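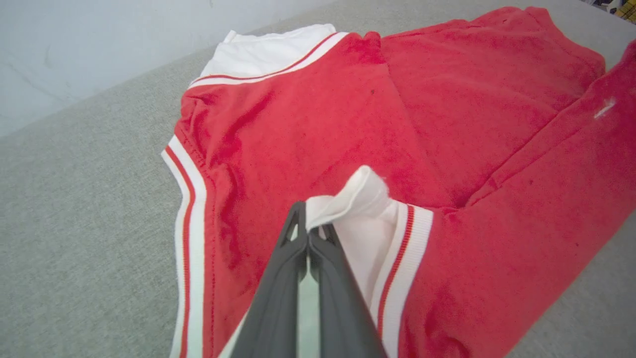 Do I need to be good at folding laundry to take part?

Any level will do, from people who file their T-shirts by color to people who have lived out of the same basket for a month. We need both sorts, and so far the filers have been much quicker to write in.

Call for participants: The Couch Pile Project

Severura is looking for adults who fold, or avoid folding, clean laundry at home. The study is about what happens between the dryer and the drawer, a stretch of household life that has been written up mostly by people selling drawers. We want to know which clothes get folded, which get draped over something and called done, and how long a pile can sit on a couch before it counts as furniture.

Sessions take place at our rooms in the Flernar building in Witach. Applications close March 13, 2022, and sessions run through May.

What you would be doing

You will come in for two sessions. In each one you'll be shown to a gray couch and given a pile of clean laundry, which you'll put in order the way you would at home. You may stand, kneel, sit next to the pile or sit in it. You may use the seat, the arms, your own lap and your chin. There is no ironing. If you feel a strong urge to iron, please mention it on the form.

The laundry is ours. It has been picked for variety and a little bit for spite: towels, pillowcases, socks that match, socks that nearly match, and a fair number of things with ribbed cuffs, which never lie flat for anyone. There is one fitted sheet. Past participants have asked us to warn you about the fitted sheet.

After folding, you'll talk with an interviewer for a while about how you learned to do it, who in your home does it now, and whether those two answers cause trouble. Then there is a short written part where you sort pictures of finished folds from "fine" to "I would redo this after they left the room."

Between the two sessions you'll keep a laundry diary at home. It is a small booklet with room for a line or two per load. We'd like to know what you washed, where it landed when it came out of the dryer, and when it moved on. "Still there" is a complete entry. A booklet with "still there" on eleven pages in a row is good data and we will be glad to have it.

Who we are looking for

You should be 18 or older, do laundry at home at least now and then, and have a couch, bed, chair or other soft surface where clean clothes end up. You should be able to get to Witach twice. It helps if you can describe what your hands are doing while they do it, but plenty of people can't and we manage.

We would especially like to hear from:

People who live with someone who folds differently
People who fold for a large household
People who have given up on folding altogether and feel fine about it
People who learned to fold in a store, a hotel or the service, and can't stop
People with limited use of one or both hands

Our last round brought in 247 applications, and a remarkable share of them came from owners of labeled shelf dividers. We love you and we have enough of you. You can still apply, but the waiting list is long and, we're sure, very tidy.

About the fabrics

Several items in the pile are soft and thick, the kind with a nap that changes shade depending on which way you brush it. They shed. Red fuzz has been found on participants, staff, sandwiches and the inside of a closed filing cabinet. Wear something you don't mind taking home slightly redder than it arrived, and leave the black wool sweater out of it.

If you have allergies or skin trouble, tell us on the form and we'll put together a pile you can handle. All items are washed in unscented detergent between sessions. We have also been asked whether the pile is still warm from the dryer. It is not, and we agree that this is a loss.
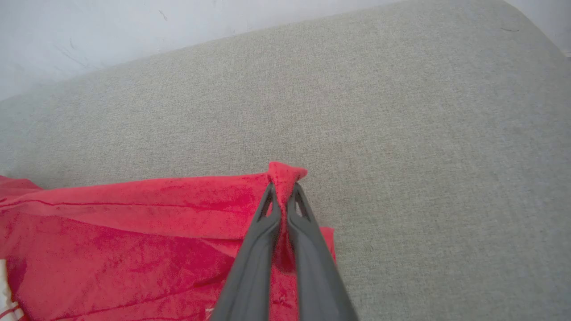 What you get

Participants receive $80 for each session and $40 for a returned diary, even if the diary is mostly blank, stained or has been through the wash. Parking behind the building is free. There is coffee, which you're asked to drink at the table by the door and not anywhere near the couch.

You'll also get a copy of the summary when it's done. It will not tell you whether you or your spouse is right about towels in thirds. We have been offered money to put that in and we've said no.

Time

Each session lasts two hours at most, including the interview. The folding itself usually takes much less. If you finish early you are free to go. If you haven't finished when the time is up, you are also free to go, and the pile stays where it is, as it would anywhere else.

Your privacy

Your name is kept apart from your answers. Sessions are recorded for the project, and the consent form you'll be given before the first one says who can watch them and for how long we keep them. Read it at your own pace. You can stop at any point without giving a reason and you'll still be paid for that session.

Please don't bring your own laundry. It has been tried.

How to apply

Ask for the form at the Peixoto Street desk or have one mailed to you. It has eight questions and fits on one sheet. Number six, "Describe your most recent pile," is the one we read first, so give it some thought. Drawings are accepted.

Return the form by mail or drop it in the box inside the Flernar entrance. You'll hear from us either way. If you are chosen, we'll send directions, a choice of session times and your diary booklet, which you can start with whatever is on the couch at the time.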